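Flange-mount cable connector
Last updated September 18, 2020
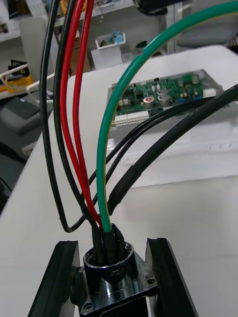
A flange-mount connector is a round metal plug or socket fixed to a flat plate, so it can be screwed to a panel and left there for years. The wires come out the back, and in a tidy one each is sleeved where it goes in — black heat-shrink over the red, green and black wires alike — which keeps the bends gentle near the metal collar.

Comments
Randi Lindqvist: Lovely page! My old Bralla has 39 of these.
Roman Głowacki: Slide the sleeve on before you solder, dear friends.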